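Capítulo 6
Agarrar sin saber qué se agarra
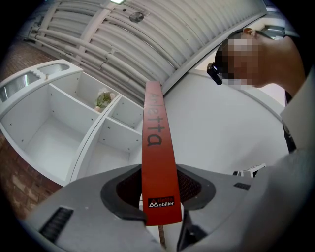
Figura 6.1. La pinza de mano con la tira rojiza de «Arletta»; a la izquierda, la estantería blanca con la plantita artificial.

La primera vez que fui a una jornada de puertas abiertas de Platden iba convencida de que vería brazos enormes moviendo palés. Pues no. Me pusieron una pinza en la mano, me señalaron una estantería y Tamara Pascu me dijo: «Venga, coge algo». ¡Y qué torpe me sentí! Llevaba 32 páginas de apuntes sobre cinemática y tardé dos intentos en acercarme bien a un objeto ligero.

Me acuerdo mucho de aquella tarde cuando preparo este tema, porque casi todo lo que vais a estudiar aquí ya estaba allí: desde dónde se aproxima la pinza, cuánto se abre, qué pasa cuando el objeto cede un poco – y qué ve uno, o deja de ver, mientras lo hace. Ionuț Bogdan, que iba en mi grupo, apretaba demasiado. Yo, demasiado poco (me lo siguen recordando).

En el apartado 6.1 hablaremos de los puntos de contacto y del rozamiento, con pocas fórmulas. Después vendrá la aproximación, que a mí me parece lo más bonito del capítulo. Antes de seguir, coged un vaso de plástico con dos dedos y levantadlo despacio. Apuntad dónde habéis puesto cada dedo, que lo usaremos enseguida.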